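Section 6: Comparing grippers on the bin-picking cell

Before you start

Read Section 5 first. If you have come straight here because Section 5 is about air pressure and looked dull, go back. It is dull. It also contains the only paragraph in this guide about where the shut-off valve is.

This section covers trying two or more grippers on the same arm, over the same bin, with the same objects, so that at the end you have figures you can put side by side. It assumes the arm is mounted, the controller starts without complaint, and the Demix software is installed on the cell computer. It does not assume that you have done this before, or that you enjoyed it if you have.

You will need:

The arm, with its tool flange clean
The grippers to be compared, each with its own mounting plate
The set of test objects
An open-topped bin
Two clamps at least
Cable ties, more than you think
A printed copy of the run sheet (Appendix C)
Most of a day

CAUTION: The arm is strong and has no opinion about what is in its way. Keep everyone out of reach of it whenever the drives are on, including the person who only wants to nudge one object a little to the left.

6.1 Fixing the bin

1. Switch the drives off and wait for the status line in Demix to read IDLE.

2. Put the bin where the arm can reach all four inside corners with the wrist pointing down. Check this by jogging the arm slowly at reduced speed, then switch the drives off again before you go near the bin.

3. Clamp the bin down on at least one side. Two is better. A gripper that misses its object will push on the bin floor or drag along a wall, and an unclamped bin will set off across the cell at a stately pace, taking your calibration with it.

4. Try to move the bin by hand. If it moves, it was not clamped.

5. Run the bin calibration (Demix menu, Cell, Find Bin). Write the result on the run sheet. Demix also stores it, in a place we have found twice.

Note: Scuffs and scratches on the bin floor do no harm to a suction or finger gripper as such, but they can confuse the depth camera under strong light. If Demix reports objects where there is only bare floor, turn the lamp down before you blame the camera.

6.2 Choosing the objects

The temptation is to pick objects that your favourite gripper is good at. Everyone does this, and the results are always splendid.

6. Choose objects that differ in shape, surface and weight. You want at least one with flat sides, one that rolls, one that is see-through or shiny, and one that is small and lumpy and seems to have been designed by somebody who disliked robots.

7. Weigh each object. Nothing in the set should be over 500 grams unless every gripper under test is rated for it.

8. Give each object a short name and use that name everywhere. During our own trials Aldo Orlandini logged one object as "tube" and Cinzia Ferri logged the same one as "roller", and for most of a week we believed we owned both.

9. Agree the starting layouts. Demix comes with 11, which can be printed from the Layouts page. Do not tip the objects in at random for one gripper and place them neatly for the next.

CAUTION: Leave out anything that can shatter, leak or be eaten.

6.3 Fitting the first gripper

10. With the drives off and the air off, offer the gripper up to the flange and start all the bolts by hand. Tighten them in a cross pattern.

11. Connect the air hose. Push it in until it stops, then pull it. A hose that comes off in your hand now is much cheaper than one that comes off during run nine.

12. Connect the sensor and valve cables. The plugs are keyed. If one will not go in, turn it. If it still will not go in, it belongs somewhere else.

13. Tie the cables and hose together above the wrist, leaving enough slack for the last joint to turn fully in both directions. This is the step people hurry, and it is the step that costs them the afternoon. Too tight, and the bundle pulls on its connectors when the wrist turns. Too loose, and a loop hangs low enough to be picked up by the gripper, which will log it as a success.

14. Trim the ends of the cable ties. Gaetano Rizzi has a scar he will show you if you ask, and also if you don't.

15. Turn the air on. Listen. A steady hiss means a fitting is not seated.

16. In Demix, choose the gripper from the Tool list and confirm its length and mass. If it is not in the list, add it by hand using the figures on its data sheet. Do not pick one that is nearly the same.

Note: A wrong tool length will show itself at the first pick. Too long, and the gripper closes on air above the object. Too short, and you will learn how well the bin was clamped.

6.4 The slow run

17. Set the speed to 10 per cent.

18. Place one object in the middle of the bin. Choose the easiest.

19. Start a single pick and keep one hand by the stop button. Watch the cables, not the object. It is natural to watch the object. The object is fine.

20. Repeat with the object against each wall in turn. The wrist has to lean to reach these, and this is where the bundle will foul the bin edge if it is going to.

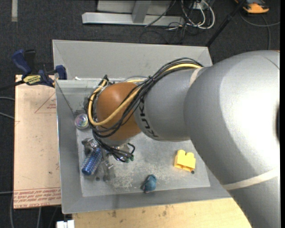
21. If anything catches, press stop, switch the drives off, and go back to step 13. Do not reach in and hold the cables aside "just for this one". Osvaldo Valentini's name for this is assisted autonomy, and he does not mean it kindly.

22. When all the wall picks have gone through cleanly, raise the speed to 50 per cent and do them again.

6.5 The scored run

23. Set out the first layout from the printed sheet.

24. Press Start Series. Demix will try each object in turn, lift it, hold it for a moment, and put it down in the drop zone.

25. For every attempt, mark the run sheet with one of four letters:

H for held: lifted and set down in the drop zone
D for dropped: lifted, then lost on the way
M for missed: never left the bin floor
W for wrong: lifted something, though not the thing it was aiming at

26. Do not argue with the letters. A pick that was "basically held" is a D. A pick that knocked the object over and took it at the second try is an M followed by an H.

27. Work through all the layouts. Change nothing in between. If you must change something, such as a split suction cup or a loose plug, write down what and when, and start that layout again.

28. Save the series under the gripper's name. Demix suggests "Untitled series". Our shared drive holds 23 of these, and we would be grateful for any information about them.

Note: If the person scoring needs a break, stop the series. A run scored from memory over coffee is a work of fiction, and usually a cheerful one.

6.6 Changing to the next gripper

29. Drives off, air off, and press the vent valve until the hose goes slack.

30. Cut the cable ties. Do not cut the hose, which runs alongside them and looks very willing.

31. Undo the plugs, then the hose, then the bolts. Support the gripper with your free hand while the last bolt comes out. If you have no free hand, fetch somebody who does.

32. Fit the next gripper from step 10 onwards, and that includes the slow run. Yes, all of it. A gripper with the same mounting plate and a different finger length is a different gripper.

33. Check that the bin has not moved by running Find Bin again and comparing the result with the one you wrote down in step 5. If they differ, you will need to repeat the earlier series. We are sorry. Check your clamps.

6.7 What to expect

The two grippers supplied with the kit behave quite differently, and it helps to know how before you start thinking one of them is broken.

The Vireo is a suction tool. It is quick, it does well on flat sides, and it can take an object from a tight corner where fingers would have nowhere to go. It does badly on anything with bumps, holes or a loose skin. Set against a studded toy block it may seal on a smooth side and lift it beautifully, or come down on the studs and make a rude noise.

The Tondarell has two fingers. It is slower, and needs room on both sides of whatever it is picking. It doesn't mind bumps in the least. Cylinders are its weak point: if it closes a little off the middle, the object turns in the grip and leaves at one end. Fit the grooved pads if your set is mostly tubes, and say so on the run sheet.

Neither gripper is at fault when the camera cannot see the object. Clear and mirror-like surfaces come back to the depth camera as holes, or as part of the floor, or as something floating at ankle height. Before marking a long string of M against a gripper, open the Camera page and see whether Demix had any idea the object was there. If it did not, add a small c after the letter. Agata Rizzi introduced the small c in our own trials, and the arguments became a good deal shorter.

6.8 Faults during a series

Series stops with "Tool not confirmed"
Somebody skipped step 16. Confirm the tool and restart the layout.

Series stops with "Joint 6 limit"
The wrist has turned as far as it can. Open Settings, Picks, and tick Allow Unwind. Check your cable slack before carrying on, as the wrist will now make larger turns.

Gripper closes late
Look for a kink in the air hose, most often where it bends beside the wrist. If there is none, check the pressure at the regulator (Section 5, as promised).

Every pick is off to the same side
The bin has moved or the camera has. Run Find Bin. If the bin is where it should be, go to Section 4 and calibrate the camera.

Picks are off to different sides
The gripper is loose on the flange. Stop at once and tighten the bolts.

Demix shows "Trindade timeout"
Trindade is the part of the software that passes messages to the arm controller. Close Demix, wait for the controller to finish whatever it is doing, and open Demix again. If it happens more than twice in a day, unplug the network cable at both ends and put it back. We have no theory about this.

6.9 Service

Suction cups are to be changed after 4000 picks, or sooner if the lip is nicked. Demix keeps the count for each tool and will remind you on the start page. The reminder can be dismissed, but the cup will go on wearing out.

Finger pads have no fixed life. Change them when they shine.

Section 7 deals with reading the results, and with what to do when the gripper you have already ordered comes second.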